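Plirnberg Two-Tier Counter Rack, Black

I've been selling kitchen bits for a while now and this little black metal rack is the one I keep taking home myself (I'm on my third!). It's two flat shelves on thin tube legs, and it stands right on the table or counter, so you get a second level for the jars and bottles that always end up in a crowd by the stove.

Size and weight: 8 inches between the shelves, 116 ounces in the box. Wipe it down with a damp cloth and skip the scouring pads, please, they dull the finish.

The bottom shelf sits very low, just off the tabletop, so I slide flat things in there, mostly napkins and the tea tins. Up top goes whatever I reach for all day long.
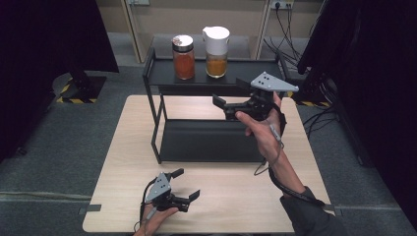 I like the tall stuff lined up toward the back, a lidded jar next to the pitcher, and then there's still room up front for a mug or the salt. Nesma Ouazzani, who packs our orders, keeps hers by the coffee maker and swears by it.

Also comes in the wider Forau size. Email me if you want one of each and I'll ship them together!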